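August, a little after six in the morning

I was up before everybody again, and I took my coffee down to sit with the wash, which I have come to like more than I would ever admit to Viera. Three loads to get through before the guests come for the weekend, and the first was all sheets. I'd stripped the beds last night while it was still too warm to sleep anyway, and piled everything in the hall, and then of course I stepped over the pile twice in the dark and nearly went down both times!

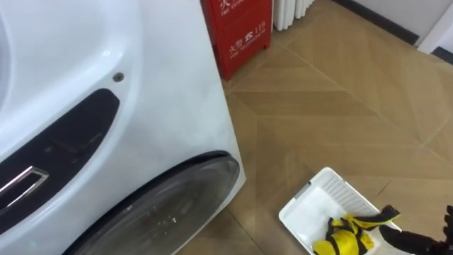 Fumiko called last night from Greenwood and we talked for so long that my ear got hot. She says she still hangs everything outside, even the towels, and that they come in stiff as boards and she loves them that way. I don't (I like a soft towel, I'm spoiled), but it made me think of Mother's line behind the old house, and the blue pegs, and how cross she was when we used them for the tent.

Must remember to ask Norbert about his work shirts, whether he wants them done with mine or kept apart. He'll say he doesn't mind, and then he'll mind. Also buy more powder, pay Emmanuel back for the plums, and find the good pillowcases with the stitched edge. I'm nearly sure I lent them to Viera at Easter.

Coffee's gone cold while I've been writing this. I'll make another cup and start on the towels.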